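Skuvora is a small collection of notes and photos on folding clothes at home, and I've had a wonderful time putting it together! It grew out of a laundry pile one April and now covers 59 garments, each with its own folder.

## What's inside

- `garments/` – one folder per garment, 59 in all
- `folds/` – the 16 folds I keep coming back to, written out step by step
- `notes.md` – loose remarks, mostly on collars and sleeves

Folder names are plain: `shirt_04`, `dress_11`, `towel_02`. Anything starting with `pitport_` is from the older Pitport list and keeps its old numbering, so expect a few gaps.

## Dresses and other flared things 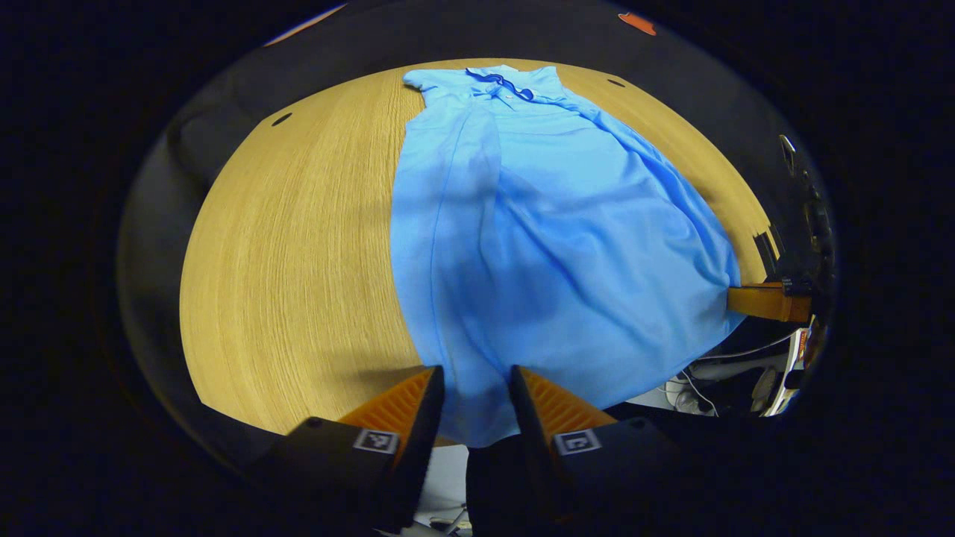

Flared garments are my favorite part of the whole collection, and the hardest to get into a tidy rectangle. I smooth from the neck down, then bring the wide side in until it matches the top. Long diagonal creases like the one running down to the right in this light blue piece get flattened first, and a cord like the navy one across the top gets tucked under before the first fold. After that it's fold 9 – my pick for anything that widens toward the hem.

## Adding a garment

Copy `garments/_blank`, fill in the fabric and the fold number, and keep each note under 81 words. New folds are very welcome too!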